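Restitz Planner Bridge

Restitz connects the Greltcombe motion planner to a simulated kitchen and records what the planner saw, what it asked for and what the arm did. It contains no learned policy. Bring your own, or use the scripted one in scripts/baseline.

Contents

The release holds 513 episodes across 13 counter layouts. Each episode stores joint positions, gripper state, object poses and a colour render per control step. Episodes stop after 300 steps whether or not the goal is met, and the success flag is written separately.

Object poses come straight from the simulator — no noise is added. If you want perception error, set pose_jitter in the config before replaying.

Renders are stored with their black bands at top and bottom. The loader keeps them unless crop_bands is set. In the marble counter layout the forearm covers a good part of the view, so a detector trained on renders alone will lose small items near the wrist. The red can by the gripper end is clear of it here; the black object at the back of the navy cabinet is partly hidden.

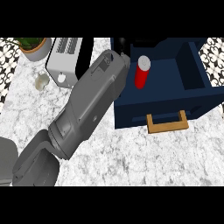 Running a replay

1. Install the package and its planner dependency.
2. Point RESTITZ_DATA at the unpacked episodes.
3. Run replay.py with an episode number. Add --headless on a server.

Known problems

Replays drift if the physics step differs from the recorded one. Check the header first.

Collision meshes for drawer handles are coarse. The planner may refuse a grasp that looks free.

Nine episodes have no success flag — the loader skips them with a warning.

Maintainers: Beverley Gosling (planner), Barry Kershaw (loader and renders).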